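Trernent Peças e Performance – Apoio técnico
Pedido n.º 738
Assunto: Motor instável ao ralenti e luz de avaria acesa depois de montar o kit de admissão Riltari
Estado: Resolvido
Aberto em: 9 nov 2021
Categoria: Admissão / Filtros de ar

Mensagem do cliente

Boa tarde. Comprei o kit de admissão Riltari na vossa loja de Bustville em agosto e só agora tive tempo para o montar. O carro é um coupé V8 de caixa manual, sem outras alterações além do escape traseiro. Segui as instruções que vinham na caixa e a montagem demorou uma tarde.

Desde então o motor oscila ao ralenti, sobretudo a frio, e por duas vezes foi-se abaixo quando carreguei na embraiagem para parar num semáforo. Ao fim de 200 km acendeu a luz do motor. O leitor de códigos deu P0171 e P0174, mistura pobre nos dois bancos. Apaguei os códigos e voltaram no dia seguinte.

Em andamento o carro anda bem e puxa melhor acima das 4000 rotações. O problema é só em baixa. Já verifiquei se o filtro estava bem apertado. Preciso de saber se o kit tem defeito ou se falta alguma peça.

Resposta do apoio técnico

Obrigado pelo contacto. Os dois códigos em conjunto indicam quase sempre ar que entra no motor sem passar pelo sensor de massa de ar (MAF). Um defeito num só injetor ou numa só sonda lambda daria normalmente um código num dos bancos. Antes de pensarmos em trocar peças, pedimos que faça as verificações abaixo com o motor frio e desligado.

1. Confirme o sentido do sensor MAF. A seta gravada no corpo do sensor deve apontar para a borboleta. Neste kit o sensor encaixa fisicamente nos dois sentidos.
2. Verifique o tubo de respiro do cárter. O kit traz um joelho de borracha que substitui o original. Se ficou ligado à conduta só pela ponta, solta-se com a vibração.
3. Passe o dedo à volta da união entre a conduta e o corpo da borboleta. A manga de silicone deve cobrir o rebordo todo, com a abraçadeira por trás dele.
4. Diga-nos se o filtro foi lavado ou oleado antes da montagem. O filtro Riltari vem pronto de fábrica e não leva óleo na primeira utilização.

Se tiver acesso a um leitor com dados em tempo real, envie-nos também as correções de combustível ao ralenti e a 2500 rpm.

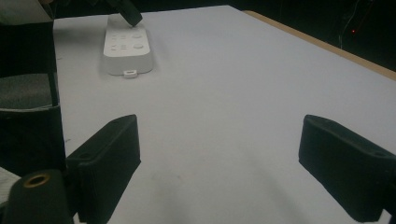 Quanto à garantia, o kit está coberto e o prazo não se perde enquanto o pedido estiver aberto. Não é preciso devolver nada nesta fase.

Mensagem do cliente

Fiz as verificações pela ordem indicada.

Ponto 1: a seta está virada para a borboleta.
Ponto 2: o joelho de borracha estava bem enfiado dos dois lados. Puxei com força e não saiu.
Ponto 3: a manga parece direita vista de cima. Por baixo não consigo ver nem chegar com a mão por causa do suporte do radiador.
Ponto 4: não pus óleo no filtro.

Valores do leitor, motor quente: ao ralenti, a correção de longo prazo anda nos +19 % no banco 1 e +18 % no banco 2. A 2500 rpm desce para +5 % nos dois. O ralenti varia entre as 700 rpm e valores que o ponteiro nem me deixa ler bem.

Limpei também o sensor MAF com um spray próprio, que já tinha em casa, e deixei secar antes de o voltar a ligar. Não mudou nada.

Resposta do apoio técnico

Os valores ajudam bastante. Uma correção alta ao ralenti que desce quando a rotação sobe é típica de uma fuga a jusante do sensor. A quantidade de ar que entra pela fuga é mais ou menos a mesma, mas pesa muito mais quando o motor consome pouco. Um sensor sujo tende a dar erro também em carga, por isso pomos essa hipótese de lado.

Falta ver a parte de baixo da manga. Sugerimos o seguinte:

– Desligue a bateria e a ficha do sensor MAF.
– Desaperte as 2 abraçadeiras da manga e retire a conduta inteira, com o filtro.
– Limpe o rebordo do corpo da borboleta com um pano seco. Não use massa nem spray de silicone.
– Dobre a manga com as mãos e procure cortes ou marcas na zona onde assentava a abraçadeira.
– Monte primeiro a manga na borboleta, até ao batente, e só depois enfie a conduta. As instruções em papel mostram a ordem contrária, que funciona noutros modelos mas deixa a manga enrolar-se para dentro neste. 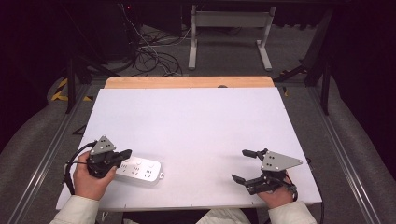

Aperte as abraçadeiras só até a manga deixar de rodar à mão. Com aperto a mais, a fita corta o silicone. O parafuso do suporte da conduta fica para o fim, depois de tudo alinhado.

Se encontrar um corte, não tente colar. Enviamos uma manga nova sem custos.

Mensagem do cliente

Era a manga. Por baixo estava dobrada para dentro e tinha um vinco com um rasgo pequeno, mesmo junto à abraçadeira. De cima não se notava nada. Tirei fita isoladora de uma reparação antiga e vedei por fora para experimentar, e o ralenti ficou logo mais estável. Não quero andar assim, portanto agradeço o envio da manga nova.

Aproveito para perguntar se a abraçadeira também deve ser trocada. A fita está um pouco torcida.

Resposta do apoio técnico

Sim, troque a abraçadeira. Seguem no mesmo envelope uma manga e duas abraçadeiras, expedidas pela transportadora Ivanyshyn para a morada da encomenda. Até lá evite viagens longas e não deixe a fita isoladora tocar no corpo da borboleta, que aquece bastante.

Depois de montar, apague os códigos e faça um percurso misto, com paragens. A centralina precisa de algum tempo para reaprender as correções.

Mensagem do cliente

Manga e abraçadeiras montadas pela ordem que indicaram. Já fiz mais de 200 km e a luz não voltou. Ralenti certo, a frio e a quente. As correções de longo prazo estão em +2 % e +3 %. Podem fechar o pedido.

Nota interna de fecho

Causa: manga de silicone dobrada e rasgada na união com a borboleta, por ordem de montagem incorreta na folha de instruções.
Solução: substituição da manga e das abraçadeiras em garantia.
Seguimento: pedida à Riltari a correção da folha para este modelo. Até haver versão nova, juntar aviso impresso aos kits em armazém.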